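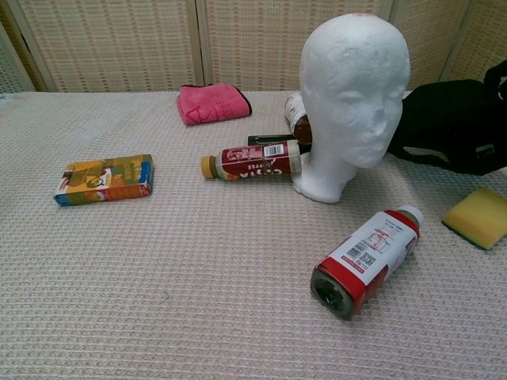 Foam head, coffee bottle. A thread about hair loss shampoo.

1/ Been asked again whether "caffeine shampoo" is worth the money, so I'm putting my grumbling in one place. I'm not a doctor. I'm a person with a thinning crown who has bought far too many bottles of things.

2/ The one everybody keeps sending me is Flallura. 18 quid a bottle. The advert says it "wakes up tired follicles". I'd love to know how they found out the follicles were tired.

3/ So I read the page. All of it, including the grey writing at the bottom. The big claim is that users "saw fuller-looking hair". Fuller-LOOKING. You can get fuller-looking hair by standing further from the mirror.

4/ The small print says the result comes from a survey of 181 customers. They were asked if they agreed that their hair felt thicker. They'd all bought it already. I once paid a lot for a bad haircut and told people I loved it for a month.

5/ No comparison group that I can find. Nobody got plain shampoo in the same bottle. Without that you're just learning that washed hair feels nicer than unwashed hair.

6/ Then there's Timska, which is the same idea but with a scalp brush thrown in. Their page has 1041 five-star reviews. I sorted by newest and read until I got bored. A lot of them were about fast delivery. Good for the postman, I suppose.

7/ You're told to leave it on for two minutes. Fine. Have you tried standing in a shower in October with foam on your head for two minutes, in my bathroom? I lasted one and a bit.

8/ I did use Flallura for 11 weeks. Same parting, same light, photo every Sunday-ish when I remembered. I can't see any difference. My sister says she can, but she also says she can see the difference with the cat.

9/ Might it do something small for somebody? Maybe. I'd want a proper trial, not paid for by the people selling the bottle, before I spent that again.

10/ If your hair is coming out suddenly or in patches, see your GP or ask a pharmacist. Don't start with an advert. I'm back on the supermarket stuff, which smells of apples and promises me nothing.

212 shares · 34 comments

Comments

Timska brush is good for the dog, for what it's worth.

I've used Flallura for a year and my hair is definitely thicker. Not everything is a con.

> Could be! Did you change anything else that year?

> New hairdresser. Oh.

Do Trosuris next please, they've been chasing me round the internet for weeks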